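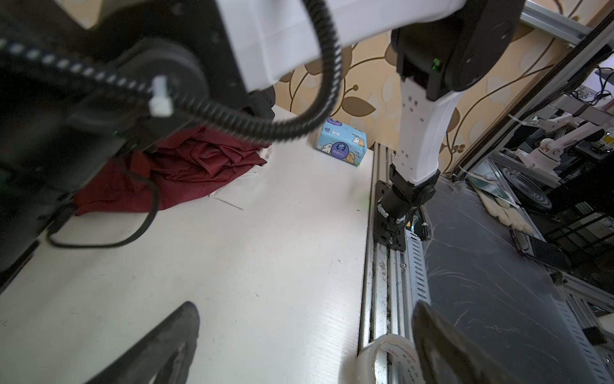
When Kibet Laizer moved his mending work to the second floor of the Mitwood building, he brought one table and many opinions about it. A work table, he told me, should be white, so that a lost needle or a dark thread has no place to hide. He also believes that it should hold very little. A dark red cloth, left in folds, does not trouble him, and neither does a light blue package of tissues with cartoon puppies on it, standing near the back. The roll of clear packing tape stays at the side, on the metal rail, and this is the rule he repeats most often. Tape that lies in the middle of a table, he says, will always be under the cloth when you want it.

I visited him in January 2025 to learn how a person keeps such order. I am not an orderly person myself. My own desk at Somow has 62 pens in one drawer, and I know this number only because my editor asked me to count them before I wrote this article.

Kibet cleans the table 2 times each day, in the morning and before he goes home. He uses a soft cloth with water and a little soap. The faint scuffs do not come out, and he has stopped trying. "A table with no marks belongs in a shop," he said.

His neighbor Mwangi Obura works differently. He puts everything away in boxes, writes on the lids, and then opens four of them to find his scissors. The two men have discussed this for years over tea, and neither has changed his method. In February they will share one room, and Mwangi has already asked which side of the table will be his.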